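Drollska Resistor Readings

Resistance values for 279 carbon film resistors, measured at room temperature with a bench meter. Each part was read 2 times, once in each direction, and both readings are kept.

Files
- readings.csv - one row per part
- bands.csv - color code as printed
- notes.txt - remarks by Huệ Đàm
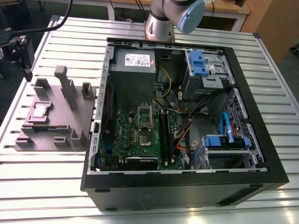
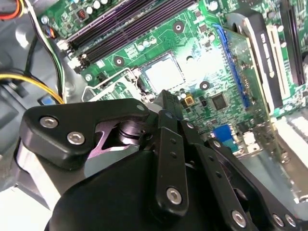 Values are in ohms. Lead resistance has not been subtracted. Parts under 200 ohms were read with four wires, the rest with two. Row 809 in the old Stestov numbering is a duplicate and was dropped in October.

Related
- Cheng Inductor Set
- Urkstead Fuse Tests

Contact: Noreen Ó Briain | Back to top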